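3.2 Footwear at the entrance shelf

Shoe storage came up again and again in the Horkuswood home interviews (Cocco and Marras, in prep.). Slides are the worst of it – kicked off, left wherever, one here one there. Earlier work by De Graaf looked at lace-ups only. We used moulded slide sandals, in green, black and pink, and a low raised shelf in light wood.

Pairs were scored as together or split. A pair counts as split when one sandal is on the shelf and its partner isnt, even if the partner is close by (Figure 4).
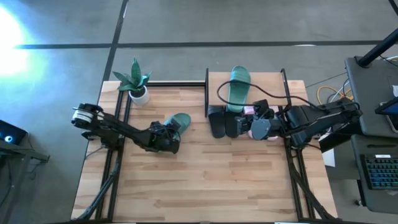
Figure 4. Green slides: one upright on the shelf, its match tilted on its side.

Split pairs were common in the January diaries, 109 entries out of 2,000. Most people said they'd put one away and got distracted. Depth matters too. On a shallow board the heel sticks out over whatever is stored underneath, and respondents disliked this more than we expected.
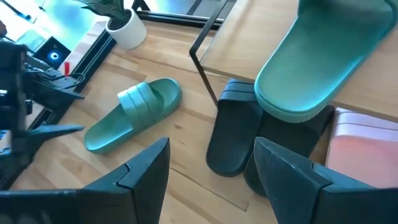

Figure 5. Split green pair, shelf sandal with heel over the front edge.

Colour helps with matching, less so in dim hallways where black and dark green get mixed up. Skisten reports the same for children's boots. Left and right are harder to tell in slides than in laced shoes, so orientation was scored seperately.
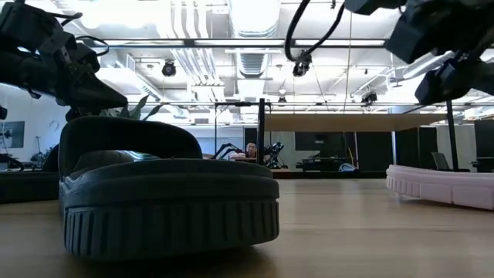 Should a split pair be scored as half tidy?
It is scored as untidy, the same as two sandals left on the floor.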